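Laying Out a Sorting Table
Speaker notes, Sisterow workshop, room 9
September 21, 2001
By the Weneck bench group

Start with the tape. Before any item goes on the table, mark the surface into squares and leave the tape down for the whole session. Ask who in the room has done this at their own bench. Wait for hands.

A grid gives you a way to say where a thing goes. "Second square from the front" can be written on a card and read by the next shift. "Over by the belt" can't. Pause here, people usually want to argue about square size. Ours came from the largest plate we use plus a hand's width.

Next, plates and bins. Flat plates are for items you want to see and pick up again. A bin is for items you are finished with. Use a different color for each and write the colors on the card.

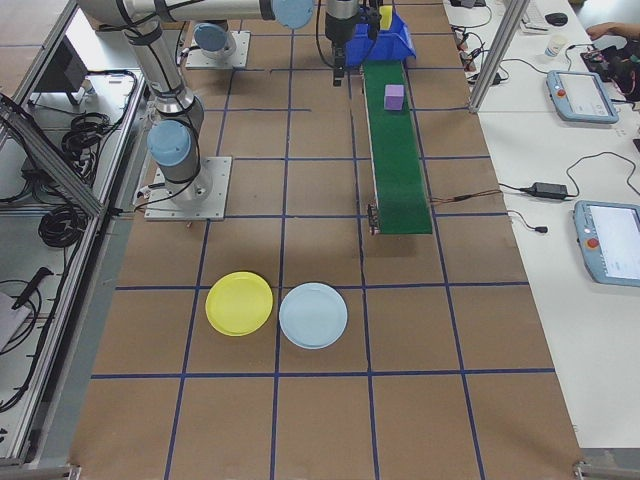

A plate may sit across a line if the card says so. At Teixeira they moved every plate to the center of its square and ended up with the reach too long on one side. They moved them back.

Now the belt. Keep it narrow and run it alongside the working squares. Small items, one at a time. If you are sorting blocks, practice with a single block until everyone agrees where it comes off. The Rotard trial ran 883 items and 131 had to be sorted again, most of them from the first morning, when the card was still being changed.

Side table: controls, cords, cups, keyboard. Keep them off the grid. Tie up spare cord.

Skip the part on labels if there are only 2 minutes left. Go to questions.

Contact: Weneck bench group, Sisterow. Back to top

Recent notes
Writing a Bench Card
Choosing Bins by Color
Rotard Trial: Second Morning
Cord Storage at Teixeira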